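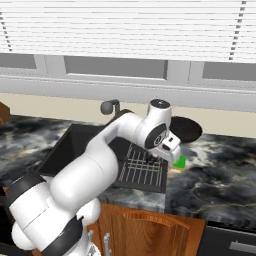 # Washing up for a full house

Njål Halvorsen has run the kitchen at the Mileck guesthouse for seven years. The house was built in 1852 as a coaching inn, and the sink is in the same corner it has always been in, under the low beam. In August he cooks for up to 100 people a day. We talked at three in the afternoon, between lunch and the evening prep.

I wanted to ask about dishes. Most cooks would sooner talk about food, but Halvorsen brought up the subject himself when I called.

"I started as a dishwasher," he said. "I was 16 and I was bad at it. I put the greasy pans in first and then wondered why the glasses came out cloudy."

His order now is glasses, then cutlery, then plates, then pans. The guesthouse has a machine for the plates, an old Voß that he describes as slow but fair. Glasses and knives are still done by hand. So are the baking dishes, which belonged to the previous owner and have a gold rim that the machine would strip.

He changes the water more often than people expect. "When you can't see the bottom, let it out. New cooks try to save it with more soap. Then you have dirty water with soap in it."

On soap he has few opinions. The kitchen buys Jollix in large cans and thins it with water in a squeeze bottle. He has tried others and gone back, mainly on price.

Sponges are another matter. He throws them out every second day and keeps a separate one for the counters. A brush does most of the heavy work. "A brush dries by itself if you hang it up. A sponge sits there and stays damp, and by morning you can smell it."

I asked about burned pans. He fills them with water, adds baking soda and brings them to a simmer on the back burner while he does something else. Steel wool stays in the drawer. His first boss, at a hotel in Sutell, scrubbed everything with it, and the pans there stuck from the day they were bought - you could not fry an egg in that place.

Six people work in the kitchen during the season, and all of them take a turn at the sink, including Halvorsen. He usually picks the late shift, after the dining room has closed.

"I can hear what's left on the plates," he said. "If I'm scraping a lot of potatoes, I made too many potatoes. The waiters tell me the guests were happy, and maybe they were, but I look in the bin."

He took the lentil salad off the menu in his second summer that way. The fish soup went through four versions.

At home he lives alone and owns two plates. He washes them after he eats, he said, and leaves them in the rack until the next meal.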